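Fosier Releases Braltley 3, Planning Software That Learns Drawers, Doors and Knobs From Hand-Held Gripper Recordings

Gutunach, 26/12/2021
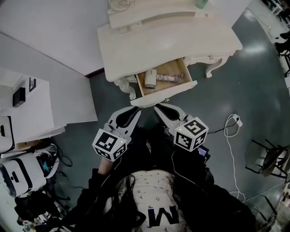
I've been writing software for robot arms long enough to get nervous around furniture, and drawers are the worst of the lot. They stick, they tilt, they have tiny knobs, and the thing you want is always lying under a cord. So I'm really happy to announce that Braltley 3, our planning and perception toolkit, is out today, and it handles drawers better than anything we've shipped before!

If you haven't met us, Fosier is a small software company in Gutunach. We don't build arms. We make the part that looks at what the cameras and grippers recorded, works out what the hands were doing, and turns it into motions an arm can plan and repeat.

The big change in this version is the part we call Koubek (it was the working name, and it stuck). Koubek takes recordings made by a person with a pair of hand-held grippers and tracks both fingers through the whole task using the marker cubes mounted on them. Earlier versions lost the track whenever one hand passed in front of the other, and then you had to go in and patch the gap yourself. I did a lot of that patching and I don't miss it. Koubek fills short gaps on its own and flags the long ones, so you can decide whether to keep the recording or throw it out.

We trained and tuned this release on 3,515 recordings of household jobs: opening and closing drawers, putting things away, taking them back out again, and a fair amount of fiddling with cables. Another 200 were kept aside for testing, and I'm pleased to say I wasn't allowed to peek at them. The recordings come from 21 different rooms, with ordinary clutter left where it was. Shiny floors and pale furniture gave our old tracker plenty of trouble, so we spent most of June on those alone.

There's also a new timeline viewer, which is my favorite bit (I know, I wrote it, I'm biased). You can scrub through a recording, see the planned path for each finger next to the recorded one, and drag a grasp point if you don't like where it landed. The planner then reworks just that stretch and leaves everything else alone.

Braltley 3 runs on Linux and reads projects made in version 2 without conversion. Version 1 projects need to be opened and saved in version 2 first, sorry about that. Current customers get the update at no charge through the usual download page. New licenses are $3,000 per workstation and include a year of updates and email support.

Press copies and a sample project are available on request from the Fosier office in Gutunach.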